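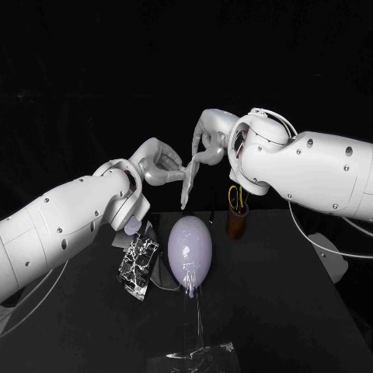

The Flokell has been hanging on our side door since May and every agent who came through got the key out on the first try, even the one with the big winter gloves, so I'm giving it all the stars I can and ordering a second one for my mother's place.

Flokell Key Lockbox for Home Sellers
Sold by Tisdale Listing Supply
Item price: $29
In stock

We get letters like that one fairly often and we love every one of them (please keep them coming!). Selling a house is a lot of people tramping in and out while you sit in a coffee shop wondering whether you remembered to turn off the porch light, and a lockbox that sticks or jams or freezes its little door shut is the last thing you need on top of all that. We carried other boxes for years before we settled on the Flokell, and it's the one we keep on our own shelf behind the counter for when a neighbor comes in and asks what to get.

The code has 4 digits and you set it yourself. Open the box with the factory code on the card, slide the small lever on the inside of the door, dial in your new numbers and slide the lever back. Try the new code a couple of times with the door still open before you put your only key in there. We say this with love, having taken a good many phone calls from front steps.

Inside there's room for 6 ordinary house keys, or a few keys and a garage fob if the fob is one of the slimmer ones. The big chunky kind with the panic button won't go in with the door fully closed, so measure first if yours is on the large side.
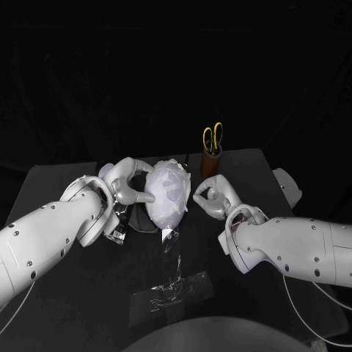 Rounded item in white wrapping on a dark gray table.

Choosing your shackle

The standard shackle fits most round door knobs and ordinary porch railings. If your front door has one of those long lever handles, or if you plan to hang the box on a gas pipe or a thick iron gate, you'll want the long shackle, and you can pick it from the menu when you order. Both are coated so they won't scratch up a nice brass knob, which matters a good deal when you've just spent an afternoon polishing it for the listing photos. The condo model comes with a wall plate instead, but do ask your building's management before you drill into anything, as some of them can be quite particular about where a lockbox goes.

Caring for the box

A wipe with a dry cloth now and then is plenty. If the dials get stiff after a dusty summer, use a little dry graphite powder and spin them back and forth a few times. 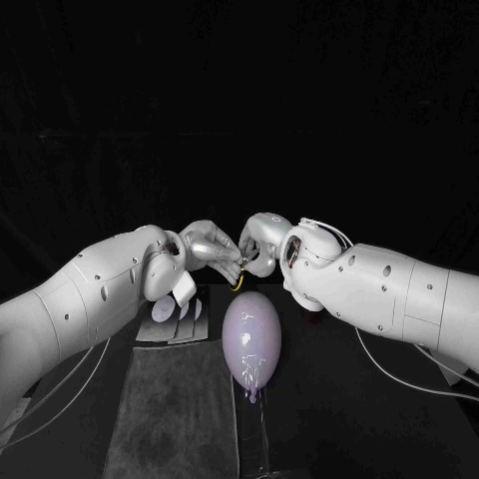 Please don't use cooking oil or anything sticky, tempting as it is when the can is right there in the kitchen, because it collects grit and you'll be worse off by fall. Keep the rubber weather cover snapped down over the dials whenever the box is outside, and change the code once the showings are over and before the movers come.

Warranty and returns

Every Flokell comes with a 2 year warranty on the lock and the door hinge. The weather cover isn't included in that, but replacements are cheap and we keep them in both colors. Unused boxes can come back to our Brzozowska Street counter or by mail, with the code set back to the factory numbers, please!

Goes well with: Lemo key tags, Lemo sign riders, spare weather cover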